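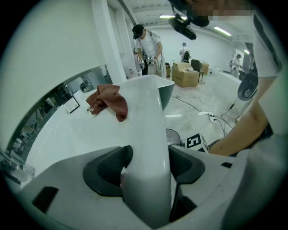

Rarkero handheld gripper: demonstration visits

The Rarkero is a two-finger gripper which you hold in your hand. You do a task with it in the normal way, and the recording is used later to teach a robot arm the same task. Before you order, we invite you to come and try it in our demonstration room.

What happens at a visit

Valentin Zaugg receives you and shows the gripper on simple work, for example picking up a cloth or moving a cup. After 15 minutes you take it yourself. Most visitors squeeze too hard in the beginning. The finger pads are soft and need only a light pressure, so please close them slowly until you feel the object.

You are welcome to bring your own objects, if they are not sharp and not heavier than 1000 g. The company Danzer came in April with a box of door handles, and we learned from it that very smooth metal needs the narrow pads. These are now included with every set.

More than one person can record in the same room. The cables must then be laid so that people do not step on them, and we explain this also.

Technical data

Maximum load: 1000 g
Battery: 4000 mAh
Finger pads: wide and narrow, exchangeable
Pad life: 3000 closings in our own test, then we recommend to change them
Software: Jotirora, license for one computer included

Booking

Visits are free of charge and take one morning, starting at 9:00. Please write to Rosalie Danzer and tell her how many persons will come and which task you want to try. For groups from schools we can also arrange an afternoon.

Spare pads and charging cables can be ordered from our dealer Flatley.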